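The Bathroom Task

The qualifying round of the household league closed at midnight on Saturday, and by four in the afternoon the Fititum team had a robot that could do everything except enter a bathroom.

Ebuka Adebisi ran the navigation side. He had the simulator open on the left monitor and the log on the right, and he read the log first, as he always did. Episode 144 had ended in the hallway with status code 3, goal unreachable. Episodes 141 through 143 had ended the same way.

"It thinks the door is a wall," he said.

Raghavendra Alva did not look up. He was responsible for manipulation and had been waiting since October for navigation to deliver the robot to a place where something could be manipulated. He was eating dry cereal out of a measuring cup.

"Is the door open?"

"The scene file says it's open."

"What does the robot say?"

Ebuka switched the viewer to the head camera and stepped the episode back to where the planner gave up.

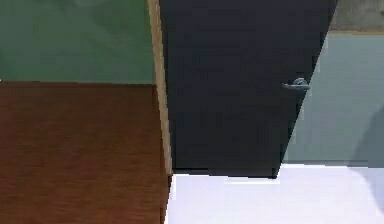 1. The Door

"Black door, silver handle, blue-gray wall beside it," Ebuka said. "The lidar gives me a flat return and the planner marks it occupied. Then it asks for a path around, and there is no around."

Raghavendra came over with the cup. He looked at the screen for some time.

"What's the inflation radius?"

"The default."

"Whose default?"

Ebuka opened the configuration. The team used a planner called Bralix, which the school had inherited from a graduating class along with a box of cables and no documentation. The inflation radius was the margin the planner added to every obstacle so that the robot would not scrape along it. In the Bralix file it was set for a warehouse base nearly twice the width of theirs. With a margin of that size on both sides, any residential doorway closed up completely.

"That's been there all season," Ebuka said.

"We did kitchens all season. The kitchens didn't have doors."

He cut the value in half and reran the episode. The robot turned, hesitated and failed with code 3. He cut it again. This time the base drove forward, clipped something and stopped with code 4, collision.

"Better," said Raghavendra.

"It hit the door."

"It reached the door. Yesterday it wouldn't go near it."

They worked out the rest on paper. Half the width of the base, plus the localization error, plus a small allowance for the arm, which even when folded stuck out to the right. Raghavendra admitted that the folded pose was his. He had chosen it in the first week because it made the shoulder joint easy to calibrate, and he had not thought about it again. He wrote a new one with the elbow tucked behind the mast. It took him an hour, most of which went to a joint limit that had been entered in degrees in a file that expected radians.

At six the robot went through the doorway. Ebuka ran it again without saying anything. It went through again. He set up a batch of 200 runs with randomized starting positions and went to get something to eat from the machine by the gym.

2. The Lid

The batch was finished when he came back. Four runs had failed, all from the same corner of the hallway, and he decided to live with them. Raghavendra had already taken over the simulator.

The task was called Mada in the rule book, for reasons the organizers had never given. It read, in full: "The robot shall enter the bathroom, identify the item that does not belong, and remove it to the designated receptacle." The score was one point for entering, one for identifying and two for removing. Knocking over any other item cost a point.

"Define belong," Ebuka said.

"They don't. That's the task."

Their detector was named Ojo. Raghavendra had trained it over the summer on renders of household objects, and it was good at the things it knew. He paused the episode just inside the door, turned the head toward the toilet and saved the view for the detector.

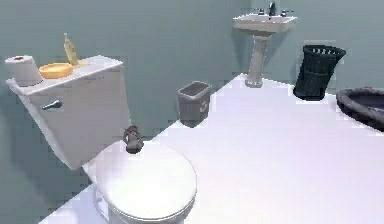 Ojo returned its list in under a second. Toilet, sink, faucet, toilet paper, bottle, bowl, wastebasket, wastebasket. For the small dark thing on the closed lid it returned three labels at nearly equal confidence: figurine, pinecone, shoe.

"It isn't a shoe," Ebuka said.

"It doesn't need to know what it is. It needs to know it's strange."

"The bowl is strange. Would you keep a bowl on a toilet tank?"

"It's a soap dish."

"Ojo says bowl."

This was a real problem. The rule they had written for Mada scored each object by how often its label appeared with the room label in the training set. Bowls appeared with kitchens. By that measure the orange-yellow dish was the intruder, with the dark object second, and reaching for the dish meant reaching past a roll of toilet paper and a tall bottle with a narrow neck. Raghavendra ran it to see. The gripper closed on the dish, lifted it and took the bottle over on the way out. Minus one.

He changed the score. An object now counted as out of place if its label was rare for the room, or if the detector could not settle on a label at all. He gave the second condition more weight. Ebuka said it was a hack. Raghavendra agreed and committed it with the message "hack."

The grasp was easier than either of them had expected. The lid was low and the object stood apart from everything on the tank. The arm came down from above, closed, and lifted. Then it stopped.

"Now what?" said Ebuka.

"Designated receptacle."

"Which one? There are two."

They read the rule book again. There was a gray wastebasket beside the toilet with a recycling symbol on the front, and a black wicker one past the sink. The rule book designated neither of them. Ebuka searched the scene file for the word "receptacle" and found it attached to the wicker basket, in a comment, followed by a question mark.

He wrote to the organizers at nine-twenty. At ten the reply came: either would be accepted.

They chose the gray one, which was closer, and submitted at eleven thirty-five. Raghavendra washed the measuring cup in the lab sink and put it back in the cabinet. Ebuka started another batch from the bad corner of the hallway and turned off the monitors.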